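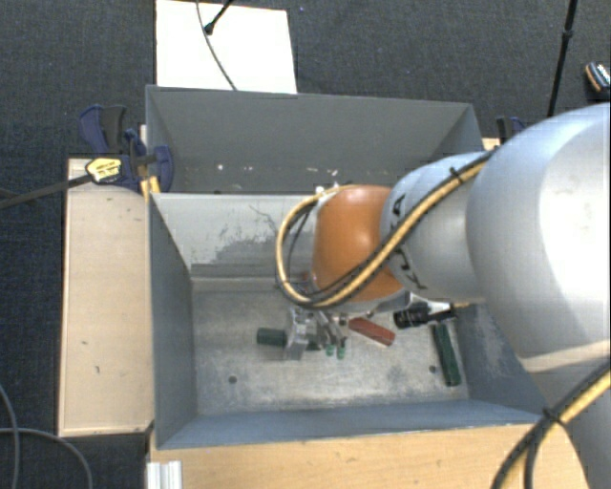 Unit 3 of the Prandier stream deals with bin picking, the task of removing loose items from a container when their positions are not known beforehand. Students who completed Unit 2 worked with parts laid flat and well apart. In a bin, items touch one another, lie against the walls and may sit underneath the arm itself. Tools are a demanding choice for this work. A handle that lies level offers a fairly simple grasp, while one lying close to a side wall, as the long dark green one does, leaves little clearance for the fingers. Each group should plan its approach angle with the wall in mind before any program is run.

Preparation

Read Chapter 5 of the Stulness notes before the session. Bring your signed safety sheet; students without one may observe but may not operate the arm. Closed shoes are required and long hair must be tied back.

Before each run, check the following:
Clamps are tight and the bin does not shift when pushed by hand.
The cable bundle can follow the wrist through its full turn without catching on the bin.
The speed limit is set to 30 per cent.
One member of the group is at the emergency stop and has no other duty.

Procedure

Each group completes 14 attempts. After every attempt, record the item chosen, the approach angle, the grip width and the outcome. A dropped item is to be left where it falls inside the bin. An item that lands outside the bin may be picked up only once the arm has been stopped and the operator has called "clear". Groups are not to rearrange the contents between attempts.

Allow roughly 9 minutes for changeover, including the return of the arm to its home position.

Assessment

The lab report is due at the end of March and is limited to 5 pages, excluding the log. Marks are given for the quality of the analysis. A group with many failed grasps that explains them well can receive full marks. Questions about the software should be sent to Jagadeesh Rajan, and requests for extra bench time to Ileana Husar.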